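3. Grasp planner for the drawer task

The planner runs as a separate node and sends joint targets to both arms in the Jirkero simulator. Training used 4,000 simulated episodes, of which 1,637 passed the filter on contact force. The left hand hooks the drawer front; the right arm holds at a waypoint until the drawer joint reads past its threshold. Early versions started both arms together and collided at the wrist.
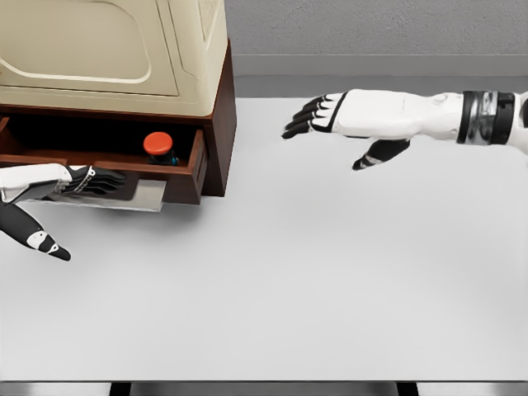 Dexterous Manipulation Student Team, Department of Control Engineering

With the drawer partly open, the item inside is exposed to the right hand. Reach planning is covered in section 4 (Fodor, Nguyen).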